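Switching from ambulance work to family medicine at 50, am I nuts?

paddlefoot
I've been a paramedic for 22 years, most of them out of the Plulbridge station, and my knees have started filing complaints. I got into a physician assistant program (yes, really!) and I start in July. Everybody in my class will be young enough to be my kid. What I keep chewing on is where to land afterwards. My heart says urgent care, my wife says a nice quiet clinic with a parking lot. Has anyone here gone from the truck to office medicine and not hated it?
14 replies · 6 shares

mossy_bank
Did it, loved it, would do it again tomorrow. I went to a small family practice out past Gudholm. First few months I was bored silly and kept wanting to put everyone on oxygen, ha. Then one day a guy came back to tell me his sugars were down and I realized I'd never gotten to see anybody get better before. On the rig you drop them off and wonder forever.

tenpenny_rn
Gonna disagree a little. People talk about clinic like it's a rest home. It's a full schedule every day, plus the inbox, plus the refill requests, plus the forms. I was more tired in an office than I ever was in the ER, just a different kind of tired. If your knees are the problem, fine, but don't do it for the peace and quiet.

paddlefoot
tenpenny, that's kind of what I'm scared of. I can run on no sleep and gas station burritos but paperwork makes me want to lie down on the floor. How bad is the charting, for real?

tenpenny_rn
Two hours a night at home when I started. Less now that I type during the visit. Some patients hate that and I don't blame them.

mossy_bank
Two hours sounds like a bad clinic to me! Ours gives us blocked time for it. Ask about that at the interview, before you ask about pay. And ask how long a new patient visit is, because if they get squirrely about that one you have your answer.

oldstretcher
I'll be the grump. At your age I'd have skipped the degree and gone for a training job. Hendricks County hires instructors from the field all the time, you keep your benefits, and you aren't taking out loans. I taught 5 years and it was the best stretch I had. School is a lot of money to earn back before you retire.

paddlefoot
I did look at that one, oldstretcher. I like teaching okay but I don't want to hear myself tell the same cardiac story for the rest of my life. The loan part stings, no argument there. We've got the house nearly paid off and I'm told I'm too stubborn to retire anyway.

Somebody asked me by message what I'm doing to get ready, so I'll just put it in the thread. My brain hasn't sat an exam in ages and I made myself a list.

1. Anatomy, again, from the beginning. I know where things are when they're bleeding, but I've lost half the names. Flash cards on my lunch break.

2. Pharmacology outside of the drug box. I can give you our meds in my sleep, then somebody says "thyroid" and I go blank.

3. Shadowing. I've got days lined up at the Conik clinic, mostly following the woman who does the diabetes visits.

4. Get comfortable with computers and all the new gadgets, which my kid says should be number one. He keeps sending me reading and I'm getting through it slowly.

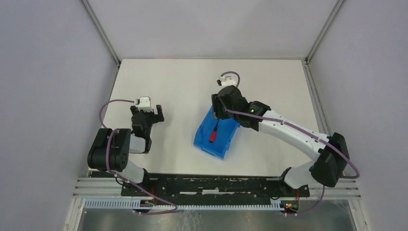
5. Sleep like a normal person. No luck so far.

mossy_bank
Good list. I'd move shadowing to the top and do more of it than you think you need. Try to get a Monday-type crush when the phones are going nuts, and a slow afternoon too. They feel like separate jobs.

oldstretcher
Number 5 took me a year after I came off nights. Blackout curtains, and no coffee after lunch.

tenpenny_rn
No coffee after lunch?? I take it back, stay on the truck. Okay, serious though, paddlefoot, I think you'll be good at it. Folks who've been in people's living rooms know why the pills don't get taken. Just keep an eye on those evenings.

paddlefoot
Thanks all, even the grump. I'm leaning clinic now, with maybe a weekend shift somewhere loud so I don't go soft. First shadowing day is 25th October and I've already been told to leave the boots at home. Will report back.

mossy_bank
Wear good shoes anyway. You'll be standing more than you expect.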